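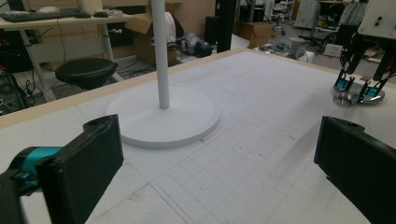 A stand with a round base and a thin center pole, on a gridded tabletop.

How to Level a Work Table and Check That It Stays Level

Applies to: freestanding tables with four legs and threaded leveling feet
Time required: one evening, plus a second check after the table settles

A table that looks level can still be off by enough to cause trouble. Pattern pieces creep while being cut, glue pools toward one side of a mold, and a tall object on a narrow footing leans in a direction that changes whenever it is moved. The procedure below separates the three faults that usually get lumped together as "the table is crooked": rocking, tilt, and a top that is not flat. Correct them in that order.

Tools

A spirit level, 8 inches or longer
A straightedge at least 40 inches long
A set of feeler gauges, or strips of plain paper
An open-end wrench that fits the lock nuts on the feet
Masking tape and a pencil

Step 1: Check the level itself

Set the level on the table and mark both ends with tape. Read the bubble. Turn the level end for end, place it back on the same marks, and read it again. If the bubble sits the same distance toward the same side of the room both times, the level is accurate and the table is tilted. If the bubble moves toward the opposite side of the room, the level is out. Many levels have a small adjusting screw at the vial. If yours does not, take every reading twice, once in each direction, and use the midpoint.

Step 2: Remove the rock

Clear heavy items off the table. Press down on each corner in turn. A table that rocks does so across one diagonal, and one of the two legs on the other diagonal is carrying most of the load. Loosen the lock nut on the lighter leg of the rocking pair and turn the foot out until it just touches the floor. Press again. Stop as soon as the movement is gone. Going further only transfers the rock to the other diagonal.

On carpet, do this step twice – once with the table empty and once after it has stood overnight under its normal load.

Step 3: Set the long direction

Place the level parallel to the long side, at the middle of the table. Raise the low end by turning both feet at that end by the same amount. Count in quarter turns and write the count down. A common thread moves the foot 1/16 inch per full turn, but measure your own before relying on this.

For a longer baseline, rest the level on the straightedge. A short level placed directly on the surface will follow every local bump.

Step 4: Set the short direction

Turn the level 90 degrees and repeat, adjusting both feet along the low side. Return to the long direction and check it again. Two or three passes are normal.

Step 5: Check for flatness

Lay the straightedge on its narrow edge along each side, then along both diagonals. Slide a feeler gauge or a strip of paper under any gap. If the tabletop has a raised rim, keep the straightedge inside it. A stack of paper strips is adequate for most work: ordinary copy paper runs near 0.004 inch per sheet, so four sheets that fit with light drag indicate a gap of 0.016 inch.

Leveling feet will not correct a bowed top. A sag in the middle needs a cross brace underneath. A twist, where one diagonal reads hollow and the other reads high, can sometimes be taken out by loosening the screws that hold the top to the frame, leveling the frame alone, and tightening them again from the center outward.

Step 6: Lock and recheck

Hold each foot still and tighten its lock nut against the leg. The foot tends to turn with the nut, so read the level again after each one. Mark the floor around every foot with tape. When the table is moved for cleaning, it can go back to the same four spots and will need little or no adjustment.

Worked example

A table measuring 100 inches along its long side was low at the window end. The straightedge and level showed a gap of 1/16 inch over 40 inches. Scaled to the leg spacing of 80 inches, that is 1/8 inch, or two full turns of each foot at the window end. The short direction needed a further half turn on one side.

Maintenance

Recheck after the first month and again in October, or whenever the heating comes on for the season. Wood floors move with humidity – concrete floors move very little.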